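Ulteo Kitchen Handling Project
Minutes of the Safety Review Meeting, 5 September 2026 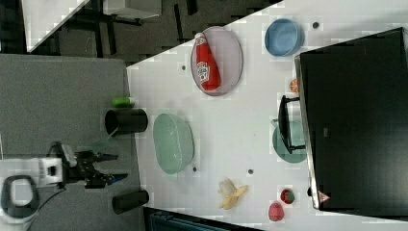 Figure 1. Arm and work table, with the gripper open towards the colander.

Chair: Amanuel Yimer
Minutes: Thitima Jitpraphai

1. Minutes of the previous meeting
Agreed without amendment.

2. Unexpected release and late stop
2.1 Ms Jitpraphai reported that during run 58 the gripper opened without a command while the arm was carrying the colander. The colander fell to the table. No one was hurt and nothing was broken.
2.2 The operator pressed the stop button at once. The arm travelled a further 10 cm before halting. The permitted distance is 6 cm.
2.3 The log shows fault code 1345 (loss of gripper signal) immediately before the release. Deák, who maintain the arm, believe the cable was strained when the wrist turned fully. The Chair noted that this had not been proved.
2.4 Mr Yimer asked why the gripper opened on loss of signal. It was confirmed that the setting had been changed during the Zelisar trial and not restored.

3. Decisions
3.1 Powered runs are suspended until the stopping distance has been measured again and found to be within the limit.
3.2 The gripper is to hold its grip on loss of signal. Any change to this setting requires the Chair's written consent.
3.3 Glass and knives are not to be used in any run before the November review.

4. Actions
Cable to be replaced and re-routed: Deák.
Stopping test and written report: T. Jitpraphai.
Letter to Domness concerning the delay: A. Yimer.

5. Other business
None.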